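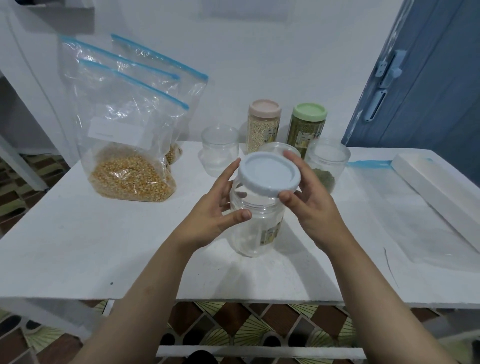 Regel 6: Der Deckel gehört zur Aufgabe

Ich hab ja im Mai versprochen, unsere Aufnahmeregeln mal aufzuschreiben, und bei den Deckeln gibt es jedes Mal Streit! Bei Zirodix fing eine Episode früher erst an, wenn das Glas schon offen war. Blöd für einen Roboter, der später selber schrauben soll.

Also: Beide Hände bleiben beim Schrauben im Bild, eine am Glas, eine am Deckel. Kein Festklemmen am Bauch (ja, Sølve, ich meine dich). Körner und Bohnen in den Zip-Beuteln und Dosen dürfen ruhig mit auf dem Tisch stehen, Unordnung ist erwünscht – in echten Küchen räumt ja auch keiner vorher auf.

Rutscht der Deckel ab, wird weitergemacht und nicht neu gestartet. Sølve Haugland wollte solche Takes löschen, ich hab 17 davon aus dem Papierkorb geholt und mit »Korrektur« markiert.

Regel 7 handelt vom Umfüllen, die schreibe ich auf, sobald wir uns beim Verschütten einig sind.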